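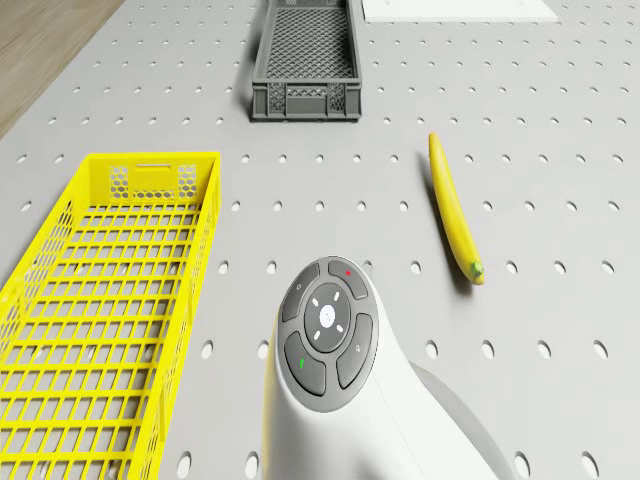 **FOR RELEASE 10/4/23**

**Kolov Withdraws Plunard Update After Arm Ignores the Word "Stop"**

DRULLUVGATE: Kolov today withdrew the latest update to Plunard, its control software for tabletop robot arms, after simulated testing found that an arm placed on hold could go back to work without being asked. The company regards this kind of initiative as unwelcome.

The fault affects build 138 only. Customers who have installed it should return to the previous build before running an arm again. Customers who have been putting off the update may, for once, feel good about that.

Build 138 was meant to make Plunard quicker at picking up after an interruption. When an operator presses hold, the arm is supposed to stay where it is until the operator presses resume. In the faulty build, a timer left over from an earlier feature kept counting during the hold. After 30 seconds it concluded that the interruption was over and gave the resume command itself.

The timer did this only when the hold arrived while the arm was planning its next move. That explains how it got through our first round of checks, in which the hold was always pressed at a tidy moment between moves. Real operators do not wait for a tidy moment, and our tests should not have either.

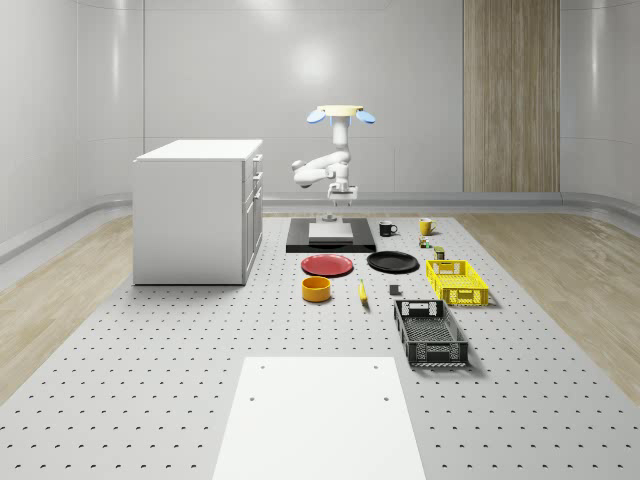
*The Plunard test room in simulation, with the arm mounted above the tray.*

The trouble came to light during a routine set of 1000 simulated runs at our Drulluvgate office. The task was to move a banana to a bowl, with mugs, plates and crates elsewhere on the table to give the planner something to think about. A hold was sent at a random point in each run. In 67 of them, the arm resumed by itself.

In most of those runs it went on to finish the job, and our scoring system marked them as successes. The banana was in the bowl, and the scoring system had never been told to care how it got there. An engineer reading the logs for another purpose noticed that several runs had a hold in them and no resume. Had the logs been shorter, the fault might have been found sooner. Had they been any longer, we would rather not guess.

No injuries or damage have been reported to Kolov. The fault has been reproduced only in simulation, where the worst outcome is a plate that has to be put back by pressing a key. A person reaching onto a real table during a hold would be relying on the arm to stay put, and for that reason we are treating this as a safety matter. 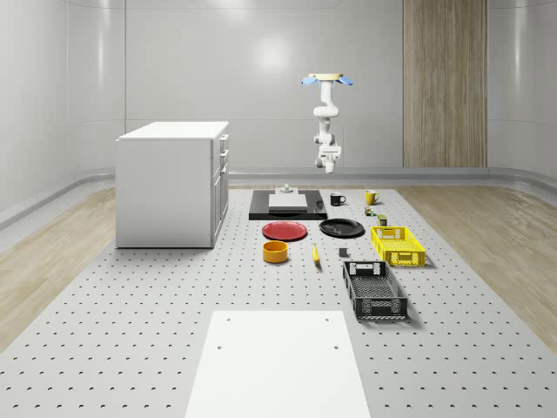 Kolov Press Office

The emergency stop is not affected. It cuts power to the arm through a separate circuit and does not consult Plunard, which in this case is much to its credit. The hold button has never been a replacement for the emergency stop, and our manual says so on a page we now suspect few people have reached. That warning will move to the front.

Kolov has also asked Simanjuntak, an outside testing firm, to look at the hold function from the beginning, including the parts we are sure about. We were sure about the timer. Simanjuntak will report in February, and we will publish its findings in full, along with any remarks about our code comments.

Until a corrected build is ready, we have changed our own testing as follows:

- A run in which the arm moves during a hold is a failure, wherever the banana ends up.
- Holds are sent during planning, during motion and while the gripper is closing.
- Each hold lasts well past the point at which the old timer would have fired.
- The leftover timer has been removed, and we are checking for others.

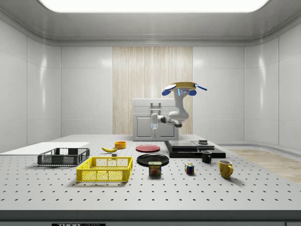 ## What customers should do

Look at the build number on the Plunard start screen. If it reads 138, stop the arm with the emergency stop, keep clear of the table and install the previous build from the customer download page. Saved tasks will carry over.

If you cannot change builds right away, leave the arm powered off. Do not use hold as a way of making the table safe to reach across, even briefly.

If your arm has restarted by itself, please save the log and send it to Plunard support, whether or not it finished the task nicely.

## About Kolov

Kolov makes control and simulation software for robot arms that work on tabletops. It is based in Drulluvgate. Press questions can be sent through the contact form on the company's website, which has been tested and does stop when told.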